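4.2 Grasp planning from the wrist view

The planner runs on the wrist image alone. Each cycle, the segmentation network returns a mask for the target part and a second mask for everything the fingers must not touch. Closing the gripper is treated as a one-dimensional sweep along the rail axis, so the planner only has to choose a wrist rotation, a lateral offset and a descent depth. We sample 12 rotations and keep the 3 with the largest clearance to the second mask.

Shiny parts caused most of the trouble in early runs. Highlights on bent steel split the target mask into pieces, and the planner of Uzor and Lykkegaard [3] then aimed at the brightest piece. We join pieces that share an edge direction before fitting the grasp axis - a small change, but the one that mattered most on the Arnden parts. The depth estimate is still poor on these surfaces. For that reason the descent depth is taken from the rim of the holder, whose matte color segments cleanly, plus a fixed offset stored with each part.

Figure 2 shows a pre-grasp pose. The black blocks on both sides of the cup belong to the second mask.
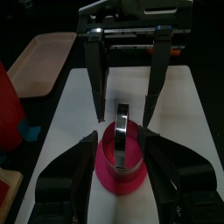 Figure 2. Wrist camera view with the fingers open above a metal part standing in a pink cup.

If none of the rotations kept leaves enough clearance, the controller raises the wrist and requests a new image. The clearance threshold was set by hand in October and was not changed between parts.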